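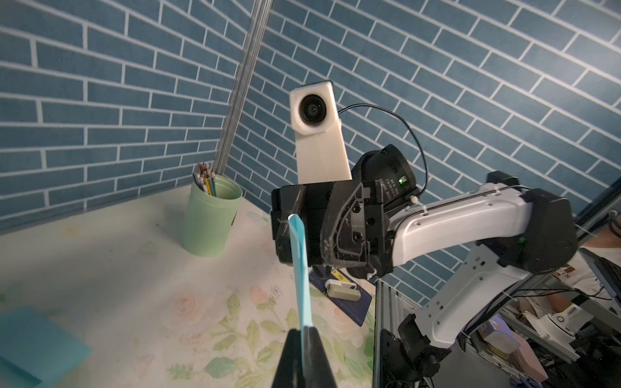

3.2 Getting quarry crews to tell us about dust

I went into this part of the study thinking the hard bit would be the dust samplers, and I was wrong, because the samplers behaved and the paperwork didn't. We had two sites, the basalt pit at Hustasura and the smaller limestone face at Jeltstead, and at both of them I wanted every driller and crusher hand to jot down how dusty the shift had felt to them. My first form was a full page and came back mostly blank (fair enough, I wouldn't fill it in with gloves on either). Bereket Tsegaye, my co-author, told me to cut it down to a slip, a narrow light blue one folded lengthwise, so it would slide into a shirt pocket and still show up against gray rock when somebody dropped it. That worked so much better! By the end of March we had 3,000 slips in the box, some with whole complaints squeezed along the crease.

Figure 2. Folded strip, light blue, held in a black gripper finger, with a second arm behind.

The slips asked for a dust score, the job, and whether the water sprays were on. I matched each one to the sampler reading for that shift, and I threw out 11 that I couldn't read at all. Ibsa Ayele went through the Jeltstead batch again on his own, without seeing my scores, and we argued over the ones where we differed until we'd settled them.

What surprised me most was the loader drivers. They scored their shifts as cleaner than the samplers did, week after week, and I think the closed cabs explain a good part of it. The crusher hands were much closer to the readings, especially at Hustasura, where the sprays were off more often than the site log says. I come back to that log in Section 4.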